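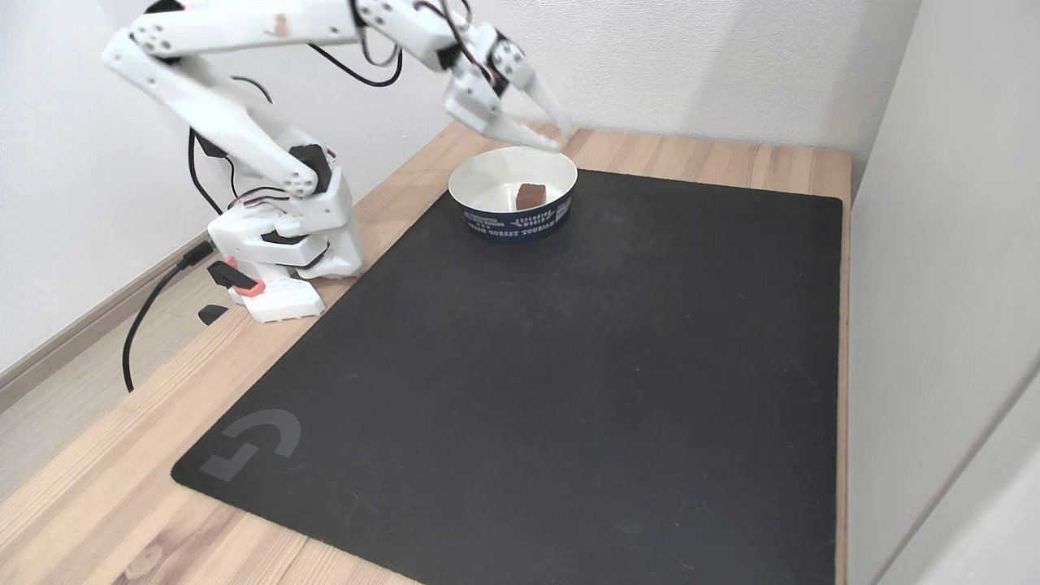 Ballarat, April

About Momamside

Momamside is a card room and poker school above the old saddlery in Ballarat, and we love this game to bits. We deal small-stakes tournaments, run lessons for complete beginners and keep a shelf of well-thumbed strategy books that members are welcome to borrow (please bring them back, the one on blind stealing has been gone since winter).

Jhair Escobar started the club with a folding table and two decks of cards. He'd learned to play at his uncle's kitchen table and wanted somewhere in town where you could sit down, play a proper hand and have someone explain why your top pair was no good on the river. We have 108 members now, from uni students to a retired dairy farmer who bluffs far more than she should!

Anežka Vávra looks after the teaching side. Her beginners' course runs for 3 evenings and starts with hand rankings, position and how the blinds move. By the second evening you're working out pot odds, and on the last one you play a full sit-and-go with Anežka wandering behind the chairs, happy to stop and talk through any spot you like. No maths background needed, just a bit of patience with fractions.

Our regular events

The Brultel is our monthly deep-stack tournament, capped at 30 players, with long levels and a supper break at 8 pm. The Bensaid is a heads-up knockout, quick and noisy, and a favourite with anyone who likes playing nearly every hand. Nidis is the league that ties it all together: you earn points at every event and your best results count towards the season table. Ties are settled by a heads-up match, best of three.

How we play

Dealers rotate, phones stay off the table during a hand, and one player to a hand, always. If you're unsure of a rule, ask out loud. Everybody here has acted out of turn at least once, Jhair more than most.

New faces are welcome at any lesson night. Doors open at 6.30 pm, cards are in the air at 7, and the kettle's on well before that. Come up the side stairs and say g'day to whoever's shuffling.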